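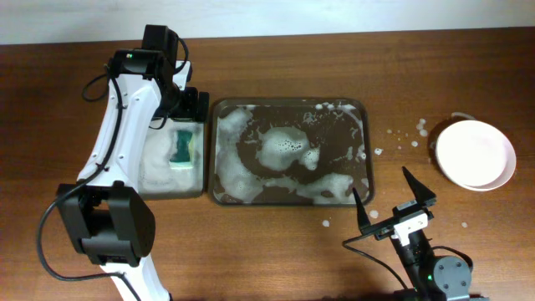
Dos brazos, dos barreños con jabón y una esponja. La tarea de fregar, en teleoperación.

1/ Me han pedido mi opinión sobre las demos de fregar platos que circulan desde julio. La tengo, y no es la que quieren los que me la piden. Va hilo.

2/ Lo que se enseña en estas sesiones es un gesto. Una persona mueve unos mandos, los brazos copian, se graba todo y luego se entrena una política con eso. Bien. Hasta ahí nadie engaña a nadie.

3/ El problema empieza cuando alguien escribe "el robot ya sabe fregar". Quien sabe fregar es Clementina Quintela, que lleva los mandos y tiene una paciencia que yo no tendría ni cobrando el doble.

4/ Fijaos en la espuma. Hay pegotes en el barreño grande, burbujas sueltas por la mesa, un rastro cerca del cuenco. Para una persona eso no es nada. Para una política que aprende de imágenes, cada mancha blanca es un fondo distinto.

5/ Y el cuenco es de un rosa tan pálido que casi parece blanco. Espuma blanca, cuenco casi blanco. Suerte con eso.

6/ En Dumura me dieron la cifra con orgullo: 3196 demostraciones grabadas para la tarea completa. Pregunté cuántas empezaban con la esponja en otra posición. Silencio, y luego "lo miramos".

7/ Lo miraron — eso se lo reconozco. Tomás Prata me escribió a los cinco días: casi todas arrancan con la esponja de pie en el barreño de la izquierda. O sea, han enseñado muchísimas veces lo mismo.

8/ Su plan es llegar a 4000. Mi pregunta sigue siendo la misma: ¿4000 de qué?

9/ Otra cosa que no sale en los vídeos: el operador no siente la esponja. Aprieta a ojo. Horácio Macedo probó los mandos una tarde y dijo que era como fregar con las pinzas de la barbacoa mirando por una ventana. Me parece bastante exacto.

10/ Eso pasa a los datos. Si quien enseña compensa con la vista lo que no nota en la mano, la máquina aprende a compensar con la vista. Luego cambias la luz de la cocina y a ver qué pasa.

11/ ¿Guiar el brazo a mano, entonces? En Bondia lo hacen así, agarrando el brazo y llevándolo. Notas la resistencia, sí. Pero tienes que apartar tu propio cuerpo de las cámaras, y con dos brazos a la vez una sola persona no llega. Tampoco es la solución mágica que vende Matilde Esteves en sus charlas (hola, Matilde).

12/ Lo que yo pediría antes de creerme nada: 10 intentos seguidos, sin cortes, sin nadie en los mandos, con un cuenco que no haya salido en el entrenamiento. Y que publiquen también los que acaban con el cuenco en el suelo.

13/ Se lo propuse a Margarida Simões y le pareció razonable. Dice que antes quiere rehacer una parte de las grabaciones moviendo los barreños. Es lo más sensato que he oído en todo el mes.

14/ No digo que no vaya a funcionar. Digo que un brazo encima de un barreño con espuma me cuenta cómo se trabaja, y de si aprende no me cuenta nada.

15/ Para los que preguntáis por el agua y la electrónica: sí, yo también lo pensé. Cables colgando por todas partes y jabón debajo. Contesto en otro hilo cuando me pasen los detalles de las juntas.

Contacto: mensajes directos abiertos | © Textos del autor, citar con enlace | Volver arriba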